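COSTUME FOR STAGE, WEEK 4 HANDOUT
Dressing a decade: how to build a period look on no money
Notes to go with the lecture. Bring these to the fitting session, I won't have spares.

Reading for this week: Lacson, the chapter on silhouette. Skip the part on corsetry, we do that in October.

1. Silhouette first

Audience is 30 feet away, often more. They read outline before anything else. Where is the waist, where is the shoulder, where does the hem stop. Get those three right and a wrong button won't sink you. Get them wrong and perfect buttons won't help.

Quick guide, very rough:
1920s: dropped waist, flat front, hem moves around a lot depending on the year
1940s: square shoulder, nipped waist, hem at knee
1950s: either very full or very narrow skirt, soft shoulder
1960s: early is still the 50s, late is short and straight, no waist
1970s: long line, wide at the bottom, collars
1980s: shoulder again, but bigger, and sleeves pushed up

Students always mix up 40s and 80s jackets. Look at the shoulder pad. 40s pad is firm and ends where the arm starts. 80s pad goes past it. Also check the armhole, 80s is cut much lower.

2. Costume versus clothes

Party costume = shorthand. Picks the loudest thing from the decade and turns it up. Stage costume has to be something the character got dressed in that morning. Most people in any decade are wearing stuff from five or ten years back. An aunt in a 1974 play is in her good coat from 1962. Put everyone in brand new 1974 and it looks like a theme party.

Exception: comedy, revue, musical numbers. There you can go loud on purpose. Varma's designs for the Terkircombe revue did this, one color per family, nothing realistic about it, worked fine.

3. Fabric

Polyester is your freind for 70s and a problem for everything before. It shines under light. Test every fabric under the actual rig, not in the shop. Cotton, wool and rayon are safe for 30s and 40s. Stretch denim is wrong for anything before the late 70s and it shows at the knee.

Dye tests: cut a swatch, wash it, dye it, dry it, THEN decide. Write the recipe on the swatch card. I mean it about the card.
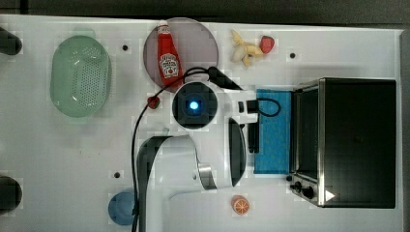
Fig. 1. Tabletop with colander, plate and ketchup bottle.

4. Breaking down

Means making new clothes look worn. Cuffs, collar, knees, elbows, pocket edges. Sandpaper, wire brush, watered down paint. Start light. You can add more after the first dress run, you can't take it off. Rental pieces are never broken down. Never. Muselis charges the full replacement and they're right to.

5. Budget exercise (due at the fitting session)

Play is set in Allville, a small town, 1958. Cast as on the sheet. You have $1000 total. One rental suit from Cruzado is already booked for the father, that takes $465 with the deposit, deposit does not come back until after strike so do not spend it. Dress everybody else with what's left.

Hand in:
- costume plot, scene by scene
- list of pull / rent / buy / make for each character
- one page on which character you spent most on and why
- swatches, on cards

Don't forget shoes. Last year's set had 27 plots and most of them forgot shoes. Also underwear, if there's a change on stage. Also hats, men wear them outdoors and take them off inside, so they need somewhere to put them, talk to whoever is doing set.

6. Quick changes

Anything under a minute gets rehearsed with the dresser, in the dark. Snaps and hook tape under fake buttons. Layer where you can. Laces are slow so use elastic ones. Wike's list of closures is in the folder, good on magnets, out of date on velcro (loud, picks up lint, still useful under a heavy coat).

Groups for the fitting session: Escobar's group takes the rail by the door, Bautista's group takes teh cutting table. Tape measure, pins, pencil, soft shoes. Wear something close fitting so we can measure over it.

Next week: hair and wigs. Read ahead if you can.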